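Thursday, February 1, 2024

Coats, mostly

Right, quick one as I've got a bus at twenty past and I promised myself I'd post something before the month got away from me. January got away from me entirely. Sorry. Was ill, then busy, then ill again.

So. Winter coats. I have been trying to get through a whole winter without buying one and I am failing, slowly.

Background for anyone new. Last September I decided no new clothes till spring. Socks and pants exempt. Charity shops allowed but only if something had actually died first. Lots of you said you'd do it with me and then went very quiet around Christmas, I noticed, no hard feelings.

The jumper side of it has been easy. Had too many anyway. Shirts fine. Trousers, one pair gone at the knee, patched it badly with a bit of old curtain, looks like a bit of old curtain. Wear it anyway.

But the coat. The coat is the navy one I got in Hafstein the year I was teaching there, and it cost me far too much at the time and I've never regretted it. Wool, heavy, big collar. Eleven winters. The lining went first, then a pocket, then the other pocket so I kept losing my keys into the hem and having to fish them round to the hole like a conjuror. Last week the zip went. Not the teeth, the slider, which I'm told is better news.

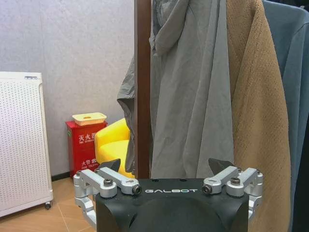
Coat rack, three things hanging on it.

Took it to the place on the corner, Tridirix, it used to be a key cutter and now does keys and heels and alterations and parcels. Man looked at it for a long time. Turned it inside out. Sucked his teeth. New lining, both pockets, new slider, 188 all in. I said I'd think about it and went and stood outside in the cold in a cardigan, thinking about it.

188! You can buy a coat for that. You can buy two not very good ones. Which is the whole problem isn't it, and I know all the arguments, I've typed most of them on this blog at one time or another. A repair costs what a person's afternoon costs. A new coat costs what somebody else's afternoon costs, a long way off, and they didn't get much of it. I believe all that. Still stood there doing the sums.

Rang Þröstur Steinarsdóttir, who sewed me into a costume once in a school play that should never have been put on and who has been the person I ring about fabric ever since. She said the lining is the expensive bit, leave the lining, do the pockets yourself. Said a pocket is just a bag. I said I can't sew a bag. She said everyone can sew a bag, and then she had to go as something was boiling over.

So I've been learning to sew a bag.

Notes so far, for whoever wants them:

Unpick more than you think you need to. I tried to be clever and work through a small gap and ended up sewing the pocket to the back of the coat. Twice.

Use the old pocket as a pattern. Iron it flat first, I didn't, mine came out a sort of kidney shape.

Don't use thin cotton. First go was an old pillowcase and my keys were through it in 2 days. Second go is a scrap of ticking from the market, much tougher, stripy, very pleased with it.

Backstitch. Small ones. Go round again.

A proper thimble. I'd always thought they were for show. My poor finger.

The slider I did pay for. 25, done while I waited, and he threw in a drop of wax for the teeth and told me off for yanking it. Fair.

That leaves the lining, which is hanging down at the back in a way that a woman on the bus kindly pointed out to me last week. I've tacked it up with big ugly stitches you can't see from outside. Will do it properly when it's warm and I can be without the coat for a fortnight. Or I won't and I'll write here in October complaining about it, place your bets.

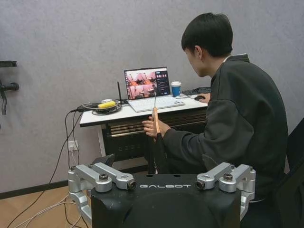 I did look at new ones, I should confess. One evening, in bed, on the phone, cold feet. Searched for navy wool coat and got 731 results and scrolled through a shameful number of them. Nearly all of them had hardly any wool in when you read the small print. One had a lovely collar. I had it in the basket. Then the page wanted me to make an account and choose a password with a symbol in it and I couldn't be bothered, so my principles were saved by laziness. Take it where you can get it.

Some things from the comments last time, as I never replied, sorry again:

Someone asked about moths. Freezer. Bag it, squash the air out, leave it in for a couple of weeks. I do the jumpers in batches and it does mean no room for peas.

Someone asked whether swapping counts as new. No! Swap away. There's a swap thing in Flitden on the first Saturday, upstairs at the library, bring stuff that's clean and has its buttons. I got a very good scarf there and got rid of a dress I'd only ever worn to be miserable in.

And someone wanted to know how I get bobbles off wool. I use a comb thing, Erex it says on the handle, came in a box of bits from my aunt. No idea if they still make them. Go gently and keep it away from anywhere already thin. I went through an elbow last year. It became a patch, and the patch is now coming off, so thats this weekend sorted.

Next time I want to write about boots, because I've found a cobbler who'll resole the ones everybody else says can't be resoled, but I haven't had them back yet so I'll wait and see befor I start telling people.

Bus. Bye. Wear a hat.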